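Vunthorpe City Walk Audio Guide and Map Pack

Self-guided, two-day version
Sold by Ukatix
Works on most phones and tablets. Paper map included with the boxed set.

Most city audio guides promise to show you "the real city." We've bought enough of them to doubt that, and we'd suggest you doubt it here too. What you get with this pack is a recorded walk through the old center of Vunthorpe, a folding map, and a set of short notes on places to eat, sit down and use a restroom. Whether that adds up to the real city is your call.

What's in the pack

Boxed set: folding paper map, pocket notes, a card with your download code, one pair of plain wired earphones.
Download only: the full audio, the notes as a file, and a map that opens without a data connection.

The earphones are the kind you get on a plane. Bring your own if you have any you like. They need a headphone socket, and a lot of newer phones don't have one. We have asked for this to be printed larger on the box.

Who made it

The walk was written by Pauline Penrose, who lived in the old town for most of her working life, and the English narration is by Capucine Rolland. Mitra Safavi drew the map. It shows steps and steep streets, something the free map from the station kiosk leaves out.

Penrose has opinions. She thinks the cathedral tower is overrated and says so at length in chapter 2. If you want a guide that calls every building a gem, there are plenty on the shelf next to this one.

The route

The walk starts at the river gate and ends at the covered market. It is split in two, one part for each day, and the seller's leaflet says each can be done "in a relaxed morning." We don't believe it. That claim leaves out lunch, photos, the line at the cathedral and the hill up to the castle yard. Plan on a full day for each half, or skip the hill.

Day one covers the river gate, the dyers' quarter, the cathedral square and the old law courts. The chapter on the dyers' quarter is the strongest thing in the pack: slow, full of family names and street quarrels, and easy to follow on foot.

Day two takes in the castle yard, the botanical terraces, the Tetberg funicular and the market. It's weaker. The castle chapter leans on legends that the notes themselves admit have no source, and the funicular gets more minutes than the ride takes.

Using the audio

Each chapter starts when you press play. There's no automatic start by location, though an older version of this page said there was. We count that as a plus. Location playback in narrow streets tends to start the wrong chapter, and then you're standing outside a bank hearing about a saint.

Directions are spoken at the end of each chapter. A few are out of date. The blue pharmacy mentioned near the law courts is now painted gray, and the footbridge at the terraces has moved a little upstream. Follow the paper map at both points.
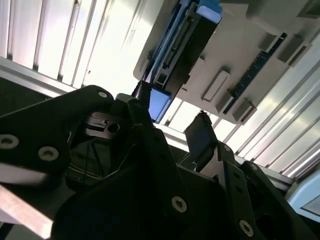 Tickets and entry

No entry fees are included. The word "pass" used to appear in the product name and caused a lot of trouble, so please read that again: this pack doesn't get you into anything. The cathedral floor is free to enter. The tower, castle and funicular all charge, and you pay at the door.

The castle is closed on Tuesday. If your second day falls on a Tuesday, swap the halves.

Food notes

The pocket notes list places to eat, picked by Hervé Besnard. His taste runs to heavy lunches and he has little to say to vegetarians. The Coşkun bakery behind the market is worth the detour for its cheese pastry — go before noon, when the trays are full. We'd ignore the entry for the cathedral square cafés. You're paying for the view there, and the view is mostly parked buses.

Specifications

Product number: 313
Audio chapters: 7
Languages: 4 (English, French, Turkish, Ukrainian)
Map: folded paper, coated, one side street plan, other side hill and steps plan
Suitable for wheelchair users: day one in part, day two no

The Ukrainian narration is by Liudmyla Prokopenko. Customers who have listened to both tell us it's livelier than the English one.

Should you buy it?

If you've booked a guided group tour of Vunthorpe already, probably not. The two cover much of the same ground. If you're visiting in August, the old town is crowded enough that a walk you can pause has some value — you can wait out a tour group on a bench and pick up where you stopped. For a single afternoon in the city, the free kiosk map will do.

Returns

Boxed sets can be returned if the download code is still covered. Once the code has been scratched off, we can't take the box back, even if you never used it. Downloads are not refundable after the first chapter has been played. There is a sample of the dyers' quarter chapter on the Ukatix site, and we'd listen to that before paying.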